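Presine Women's Classic Returns to Clavar Golf Club With Expanded Field

Tournament to open with new qualifying round; grounds passes on sale in April

CLAVAR — The Presine Women's Classic will return to Clavar Golf Club this season with a field of 116 players, a revised practice schedule and a new viewing area beside the closing hole, tournament organizers announced Friday.

The 54-hole stroke play event is open to professionals and to amateurs who meet the handicap standard set out in the entry conditions. The field will be cut after the second round, with the low 50 players and ties advancing to the final day. Amateurs who make the cut will compete for a separate trophy.

"The Classic has become a fixed point in the calendar for players who are working their way up," the tournament office said in a statement. "The changes announced today were requested by the players themselves, and we are pleased to have them in place before entries open."

Course Changes

Clavar Golf Club has completed work on three holes over the winter. The fairway bunkers on the fourth have been rebuilt, the green on the 11th has been enlarged on its left side, and a new back tee has been added at the 16th. The par-4 finishing hole will play at 329 yards in the first two rounds, with the tee moved forward for the final round if wind conditions allow.

The practice range will open at 6:30 a.m. on each competition day. Players with afternoon starting times are asked to leave the range free for the morning groups until 9 a.m.

Qualifying

A one-day qualifier will be held at Gachanja Links, with 7 places in the main field available. Ties for the last place will be settled by a hole-by-hole playoff starting at the 10th. Players who do not qualify will be placed on the alternate list in order of score.

Caddies are permitted in the qualifier but are not required. Push carts may be used at Gachanja Links and, for the first time, in all three rounds at Clavar.

Player Services

Registration will take place in the lower lounge of the Clavar clubhouse. Players may collect their badges, yardage books and parking permits there from noon on the day before the first round. Snacks and bottled water will be available at the starter's hut and at the turn. 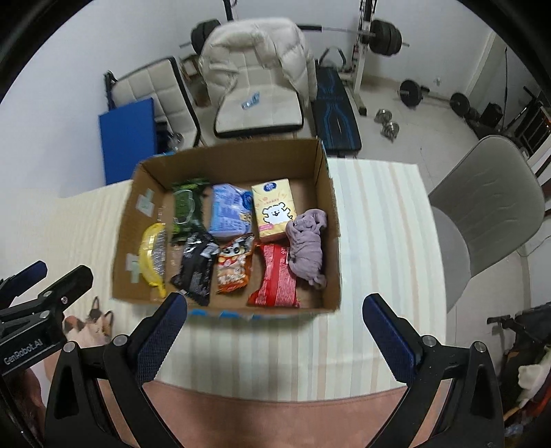
Spectator Information

Attendance over the three days of last year's Classic reached 3,000, the highest in the event's history. To ease crowding near the clubhouse, organizers will open a second entrance on the east side of the property — close to the ninth green — and run a shuttle from the Hendero parking lot throughout the day.

Grounds passes go on sale in April through the tournament office. Children 12 and under will be admitted free with a ticketed adult. Folding chairs are welcome along the ropes, but coolers and large bags will not be admitted. Phones must be set to silent on the course, and calls may be made only in the marked areas.

About the Presine Women's Classic

The Presine Women's Classic is a 54-hole golf tournament played each year at Clavar Golf Club. Entry forms, conditions of play and the full practice schedule are available from the tournament office.

Media Contact

Tournament Office, Presine Women's Classic
Clavar Golf Club

Requests for media credentials should be submitted in writing before the qualifying round.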